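Home Posts Topics Saved Log in
Filed under: Food > Bread & Baking > Threads

Olaia Olmedo
19 July 2024

I've been baking rye bread for one full year and I have so much to say about it. Long thread, get a coffee! 1/
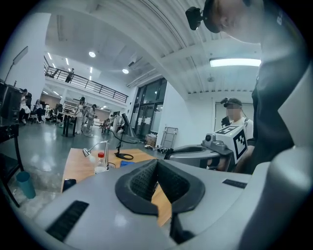 Two of the crew at the light wood table.

2/ Some background. I grew up on soft white rolls. I thought rye was the dark stuff at the back of the store that tasted like a wet basement. Then last summer I had a slice in Hunum, still a little sticky in the middle, with cold butter and salt, and I went quiet for a whole minute (rare for me).

3/ So I came home and tried to make it with my regular wheat recipe, just swapping the flour. Brick! A flat gray brick. I ate it anyway, toasted, for four days.

4/ What I didn't understand is that rye dough isn't really dough. It's closer to mortar. You don't knead it, you stir it with a strong spoon and scrape it into a pan with wet hands. Once I quit waiting for it to turn smooth and stretchy I got a lot happier.

5/ The starter. Mine came from Benito Tejada in a jam jar, and I named it Clullberg after the town printed on the lid. It eats whole rye and water and smells like green apples on a good day. On a bad day it smells like nail polish, and then it gets fed twice.

6/ My everyday loaf, for everyone who asked: the night before, stir together 200 grams whole rye flour, 200 grams warm water and a big spoonful of starter. Cover it and go to bed.

7/ In the morning it should be puffy, with a cracked top and a sour smell. Add another 200 grams of rye, 166 grams of water, two teaspoons of salt and a spoonful of molasses. Stir until there's no dry flour hiding at the bottom. There is always dry flour hiding at the bottom.

8/ Yes, 166. I used to pour in more and the crumb came out gummy every time. I cut it back little by little all through December and 166 is where I landed with my flour. Yours may want a splash more, go by feel! You want thick frosting that holds a peak.

9/ Scrape it into a greased loaf pan, smooth the top with a wet spatula, dust it with flour. Then wait until you see little pinholes in the surface. In my kitchen that's two hours in summer and closer to four when it's cold out.

10/ Pinholes!! I can't say this enough. With wheat I poke the dough and guess. With rye the top just tells you. A few small holes means oven, now. Lots of big ones means you went for a walk and stayed out too long (me, most weekends).

11/ Bake hot for the first 15 minutes, 475°F, then drop to 400°F for another 45 or so. I take it out of the pan for the last ten minutes to get the sides crisp.

12/ And now the hard part, which is leaving it alone. A full day, wrapped in a towel. I know. I KNOW. But if you cut it warm, the knife comes out looking like you've been spackling. On day two it slices clean and on day three it tastes best.

13/ Someone asked what it costs. My flour comes from the Bravside mill in the big paper sack and lasts me ages. The only thing I bought new was a heavy loaf pan with straight sides, and I love that pan more than is reasonable.

14/ Things I've put in it that were great: toasted sunflower seeds, caraway (crush it first), leftover oatmeal, chopped prunes, cold coffee in place of part of the water. The coffee one is so good with sharp cheese.

15/ Things that were not great: fresh apple. It made a wet tunnel down the middle. Also a whole tablespoon of fennel seed, which my brother described as "toothpaste loaf." Fair.

16/ The old bread trick deserves its own post. Take your stale ends, soak them in hot water, mash them up and stir that into the next batch. Deeper flavor, darker color, and it stays moist for days longer. Eusebio Ortuño told me his grandmother never baked without it and I can see why.

17/ My favorite ways to eat it right now: mashed egg with way too much dill, smoked fish with pickled onion, peanut butter and thin cucumber (trust me), or just butter and radishes with the salt flakes on top.

18/ Also croutons! Cube it, fry it in butter until dark, throw it on tomato soup. I made these for a dinner and people picked them out of the bowl with their fingers before the soup even got to the table.

19/ If your first loaf comes out flat, eat it toasted and try again. Mine had a big hole under the top crust for about three months straight, and what fixed it was a shorter rise. So simple, and it took me all winter to try it.

20/ Next on my list is the very slow kind, baked overnight in a covered pan in a low oven until it goes almost black and sweet. Abilio Gallardo has promised me his notes. If you've made one, please tell me what pan you used and whether your whole house smelled like it, because I'm hoping for yes.

21/ Oh, and for those asking about starter: I dry mine on parchment and crumble it into envelopes, so it mails just fine. Message me if you want some. I've got plenty of Clullberg to go around, and I just fed it again this morning.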